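Housekeeping Basics, October handout
Notes by Su-bin Hwang

**Small bins, liners, and what goes in them**

Welcome back, everyone, and thank you for all the good questions after the last class. Several of you asked if we could slow down and spend a session on the little bins, the ones that live beside a desk or in a corner, so that's what these notes are for. Bring them along and scribble on them as much as you like!

**Fitting the liner**

Open the bag fully before it goes anywhere near the bin. Give it a good shake, push your fist down into the corners, and fold the top over the rim by a hand's width. If the bag is too big (and at home it nearly always is), gather the extra on one side and tie a loose knot in it under the fold. Press out the trapped air, or the bag will puff up and steal half your space.

**Filling it**

- Flat things go down the side.
- Soft things go in the middle.
- Anything sharp gets wrapped in newspaper first, please.
- Drips and leftovers belong in the kitchen bin with the lid.

My own mother flattened every last box before she threw it out, and I used to tease her for it until I had an apartment with one closet and a very small trash bin.
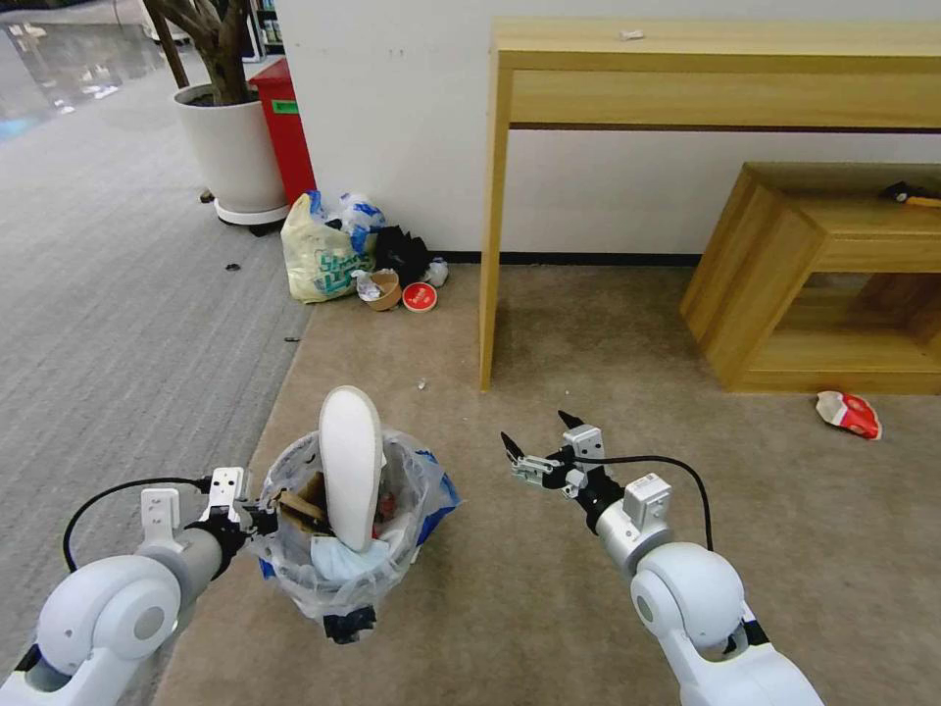

Sorting is the part where people get stuck, and I'd much rather you stopped and thought for a moment than tipped everything in together. Check your building's rules before anything else, as they vary from one town to the next. Cardboard like the brown piece leaning against the liner can usually go with the paper, if it's clean and dry. The face mask and the white shoe insole are ordinary trash in most places, and an insole is stiff enough that I'd bend it over and tuck it low so the bag can close.

**Before next time**

1. Empty 2 small bins at home and refit the liners the way we practiced.
2. Look over the floor near each one and pick up any little bits.
3. Write down one item you weren't sure how to sort, and bring it to class (the note, not the item).

We'll start with your lists and then move on to mops and buckets, so wear shoes you don't mind getting splashed.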